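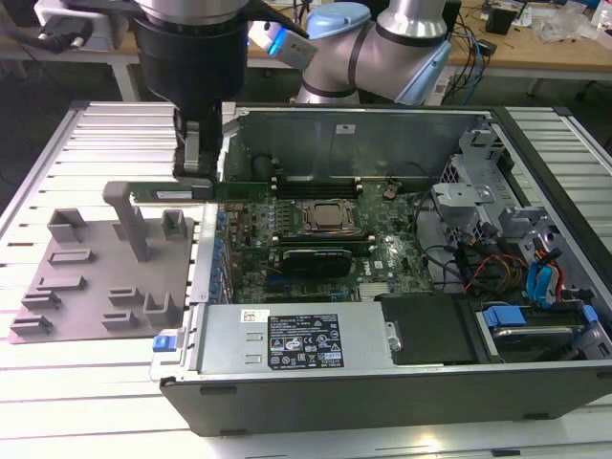

Figure 6.1. Desktop tower open on its side, with an expansion card held by its top edge.

Unit 6. Failure Data, Spare Parts and the Replacement Decision
Maintenance Planning II, lecture handout
October 28, 2025

6.1 Scope

Unit 5 dealt with how a single item fails. This unit deals with groups of similar items kept in service together: office computers, pumps, door closers, ventilation fans. The questions are how to state a failure rate from service records, how many spares to hold, and when to stop repairing and replace.

The running case is the Prullholm office building. The numbers come from the site's own service log and have been cleaned up only where two entries clearly referred to the same call. Bring a calculator that can do exponentials. Tables of the Poisson distribution are in Appendix B of the course reader.

6.2 Terms

Item: the thing you count. It may be a whole machine or a part inside it. Decide this before opening the log.

Failure: the item no longer does what it is required to do. A noisy fan that still moves enough air is a defect. It becomes a failure when the air flow drops below the stated limit.

Repairable item: put back in service after a failure. A desktop computer is normally treated as repairable.

Non-repairable item: thrown away at failure. A power supply is repairable in principle, but almost every site swaps it as a unit, so for planning purposes it belongs here.

Operating time: hours during which the item is switched on and in use. Calendar time is easier to get and is often used in its place. State which one you used. A mean time between failures given in calendar hours cannot be compared with one given in operating hours.

Exposure: the total operating time of all items in the group, added together.

6.3 Pooled failure rate

If the failure rate can be treated as constant over the period, the estimate is

failure rate = number of failures / exposure

and the mean time between failures (MTBF) is one divided by the failure rate.

Prullholm had 477 desktop computers in service. Each ran for 2000 operating hours in the period covered by the log. There were 169 failures.

exposure = 477 x 2000 = 954,000 hours
MTBF = 954,000 / 169 = 5,645 hours
failure rate = 169 / 954,000 = 0.000177 per hour

The MTBF is often misread. It does not say that a typical machine runs for 5,645 hours and then fails. Under a constant rate, the chance that a machine gets through 5,645 hours without a failure is exp(-1), or 37 percent. It also says nothing about service life. A group of items may have a very long MTBF in its middle years and still be worn out soon afterward, since the MTBF describes only the period that was observed.

Check for yourself: what is the chance that a given Prullholm machine runs the full 2000 hours without a failure? (Answer: exp(-0.354), or 70 percent.)

6.4 When pooling is not allowed

Pooling assumes that all items share the same rate. Before you pool, look at three things.

Age. Items from one purchase tend to show more failures in the first weeks, then a flat stretch, then a rise. If half the group is new and half is old, the pooled rate describes neither half.

Duty. A machine at a reception desk that is never switched off has a different exposure from one in a meeting room. If operating hours are unknown, at least split the group by type of use.

Environment. Dust, heat and vibration all matter. The Totemlow workshop keeps the same model of computer as Prullholm, but the two logs should not be merged until the rates have been compared.

A simple comparison is to split the log into periods of equal exposure and count the failures in each. If the counts drift steadily up or down, the constant rate model is in doubt. Some scatter is expected. For a Poisson count with mean m, the standard deviation is the square root of m, so for a mean of 25 a count of 20 or 30 is nothing unusual.

6.5 Reading a service log

Most of the work in this kind of analysis is in the log. The following problems came up in last year's assignments and will come up again.

– Repeat calls. A machine is reported, reset and reported again the next morning. This is one failure, incompletely repaired. Count it once.
– No fault found. The user saw a problem and the technician did not. Keep these in a separate column. Do not drop them, because a loose connection often goes through this stage before it is found.
– Part named by the repair, cause unknown. "Memory replaced, OK" means that the machine worked after the memory was replaced. Taking out a part and putting one back also reseats the contacts, and the old part may have been sound.
– Planned work. An upgrade is not a failure, even if it takes the machine out of service for longer than one would.
– Missing dates. Use the date of the parts order if there is one. If there is none, the entry can still be counted in the total but cannot be used for the drift check in 6.4.

6.6 Number of spares

Let the expected number of failures during the resupply period be m. If failures occur independently and at a constant rate, the number of failures in that period follows a Poisson distribution:

P(k) = exp(-m) x m^k / k!

The stock level s is the smallest number for which P(0) + P(1) + ... + P(s) reaches the required service level.

Worked example. A department uses 20 machines with the Prullholm failure rate. Replacement units take 500 operating hours to arrive. The department wants a 95 percent chance of not running out.

m = 20 x 500 / 5,645 = 1.77

k = 0: P = 0.170, running total 0.170
k = 1: P = 0.301, running total 0.472
k = 2: P = 0.267, running total 0.739
k = 3: P = 0.157, running total 0.896
k = 4: P = 0.070, running total 0.966

Four spares are needed. Running totals are computed from unrounded values, so the last digit may differ from what you get by adding the column.

Students are often surprised that the answer is more than twice the expected demand. The margin shrinks in relative terms as the group grows – this is the main argument for holding spares centrally. The price of central stock is transport time, which adds to the resupply period and so to m. If the central store is at Vanelano and the parts are needed at Totemlow, the transport time has to be included before the two arrangements can be compared.

The example treats a whole machine as the spare. Holding parts is cheaper but needs a separate calculation for each part, with its own failure rate. It also needs a technician who can find the fault. A mixed policy is common: a few complete machines for immediate exchange, and a stock of parts for repairing the returned ones at the bench.

6.7 Repair or replace

For each failure, compare the cost of repair with the cost of replacement after allowing for the remaining life. The usual form is the equivalent annual cost:

annual cost of keeping = repair cost / expected further years + yearly running cost
annual cost of replacing = purchase cost / expected life of new item + yearly running cost of new item

Interest is ignored in this version. It is brought back in Unit 8.

The expected further years figure is the weak point. It is usually a guess, and the result is sensitive to it. Work the comparison at a low and a high value. If both give the same decision, the guess did not matter.

Include the cost of the user's lost time if the two options differ in how long they take. Do not include what was paid for the old machine. That money is spent under either option.

Group replacement is a separate case. Where labor and access make up most of the cost, as with lamps over a stairwell, it can be cheaper to change every item at a fixed interval, including those that still work. This only makes sense if the failure rate rises with age. Under a constant rate, a working old item is as good as a new one and there is nothing to gain by changing it early.

6.8 Problems

1. Using the Prullholm rate, find the number of spares for 20 machines at a 99 percent service level. The resupply period is unchanged.

2. The resupply period in the worked example is cut in half. Find the new stock level at 95 percent. Comment on whether the stock is also halved.

3. Explain why a log that records only calendar dates tends to give too long an MTBF for machines that are switched off at night.

4. The Obeidat building has a small group of machines and a log with no failures at all. What can be said about the failure rate? Use the zero failure bound from Unit 4.

5. Take the log extract in Appendix C. Mark each entry as failure, repeat, no fault found or planned work. State any entry you could not place, with the information you would need to place it.

Reading for next time: course reader, chapter 7, up to the section on wear-out models. Problems 1, 2 and 5 are to be handed in on paper.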